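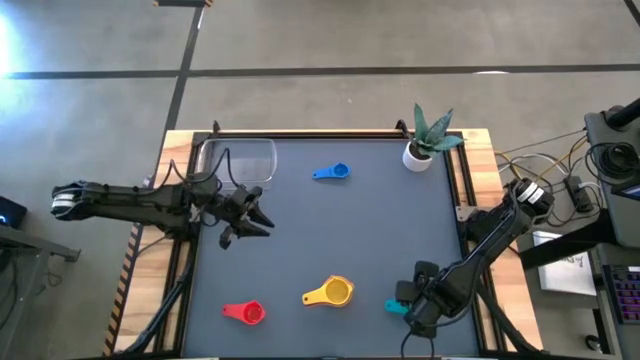
The two-arm bench at Plernham, set for the measuring cup task.

Equipment Review: Pendano P2 Parallel Gripper, with Fixed and Wrist Cameras
Prepared for the Plernham Shared Equipment Program
Reviewer: Mitra Nouri. Bench work: Desta Lencho and Tyra Forsberg.

Scope of the review

The Program was asked to advise member laboratories on a replacement for the Stollov gripper, which many of them have used since their first arms were installed. The Pendano P2 is offered at $963 per unit, with fingers, mounting plate and cable included. The comparable Stollov unit is listed at $2184. A price difference of that size deserves careful attention, particularly for laboratories that must equip both arms of a bench at once.

The review covers the gripper, the controller software supplied by Zeleke, and the camera views with which the gripper is most often used. It does not cover the arms themselves, which were reviewed in an earlier issue.

The task

Nested measuring cups were chosen as the test objects. They are inexpensive, they are the same everywhere, and they place several demands on a gripper at once. The handles are thin and lie close to the table. The bowls are smooth and curved. When the cups are nested, their rims are separated by very little space, and a finger that is too thick will disturb the whole stack. Operators were asked to pick up single cups, to place them in a clear bin, and to lift and move the nested stack.

Operators worked by direct control of both arms. Each completed 40 attempts with each gripper. No operator was told which results had been recorded until the series was finished.

Installation

The P2 was fitted without difficulty. The mounting plate accepts the standard bolt pattern, and the printed instructions are clear and correctly ordered. The cable supplied is longer than most benches will require. Ms. Forsberg recommends securing the slack along the forearm before first use and checking the wrist through its full rotation afterward. The instructions are silent on this point, and the Program has asked Pendano to address it in the next printing.

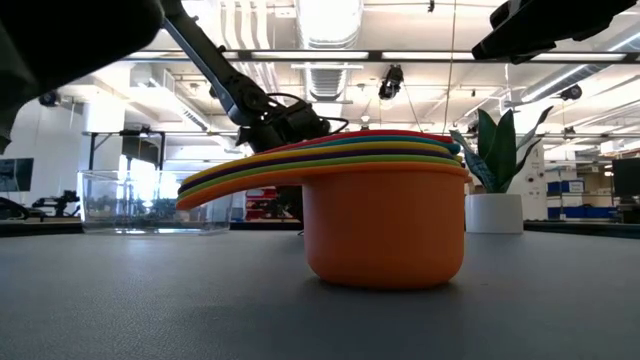
Nested cups at table level, with the clear bin to the left and a potted plant behind.

Grip performance

On single cups held by the handle, the P2 performed as well as the Stollov. The fingers close evenly, and the pointed tips reach under a handle that lies a short distance above the table. Operators found the motion smooth at low speed. At the highest speed setting there is a noticeable jerk at the end of travel, and the Program advises against using that setting for light objects.

Results with the nested stack were less even. A grip on the outer wall of the largest cup was dependable with both products. A grip on the rims was more sensitive to the angle of approach. If the fingers came down at too shallow an angle, the inner cups shifted as pressure was applied, and the stack leaned toward the side being held.
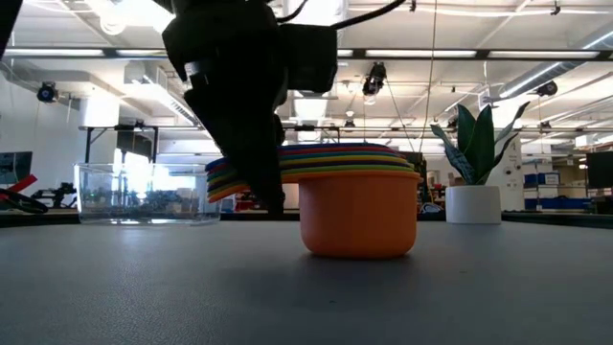 Mr. Lencho obtained better results by lowering the force setting and closing in two stages, with a short pause between them. The Stollov gripper tolerates a poor approach more readily, owing to its softer pads. Laboratories whose work consists mainly of stacked or nested objects should give weight to this difference. Pendano sells a padded finger as an extra, but none was available to us during the review period.

Finger wear is a further consideration. The coating on the P2 fingers marks easily. Marking had no measured effect on grip, though laboratories that rely on a uniform dark finger for image processing should plan to replace the fingers from time to time. Replacement requires one hex key and can be completed at the bench.

Controller software

The Zeleke controller recognized the P2 without additional drivers. Position and force can be set separately, and both values can be saved under a name chosen by the operator. Saved settings are not shared between the left and right arms, however, and must be entered a second time. This is a minor fault, but it led to one afternoon of confused results when the arms were running under different force limits. A prominent display of the active setting for each arm would be welcome.

The stop function responded promptly in every trial. The manual explains it on the first page, as it should.

Camera views

Three views were compared: a high view of the full bench, a low view across the table, and a close view from the wrist. The high view was preferred for planning and for keeping the two arms clear of each other. Its weakness is that the gripper hides a small object at the very moment the operator most needs to see it. The low view shows the height of the fingers above the table well, and operators relied on it when working with the stack.

The wrist view was preferred for the final approach to a single cup. Both fingertips remain in sight, and the gap on each side of a handle can be judged directly. Molded lettering can also be read at this distance, although glare from the overhead lights interferes with part of it. 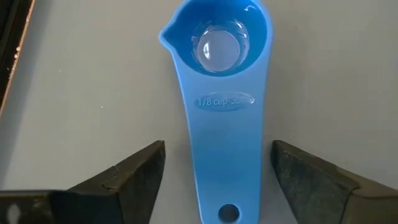

Wrist view of the 1/8 cup (30 ml), with a finger on either side of the handle.

Operators should note that the wrist view gives a poor sense of depth. Two of our operators at first closed the fingers too high. Solange Lemieux, who coordinates operator training, now asks new staff to confirm finger height in the low view before closing, and the error has become uncommon.

Support

Pendano answered our written questions within two working days. The replies were courteous and, with one exception concerning spare cables, complete. Spare fingers are sold in pairs.

Recommendation

The Pendano P2 is recommended for general bench work with single rigid objects, and for teaching benches where two grippers are required. The Stollov gripper remains the preferred choice for nested or easily shifted objects. Laboratories adopting the P2 should keep the speed setting below its maximum, record the force setting for each arm separately, and provide operators with both a low view and a wrist view.

Member laboratories may borrow the review unit for a period of one month. Requests should be addressed to Obsa Tefera at the Plernham equipment desk and should state the arm model and the mounting plate in use.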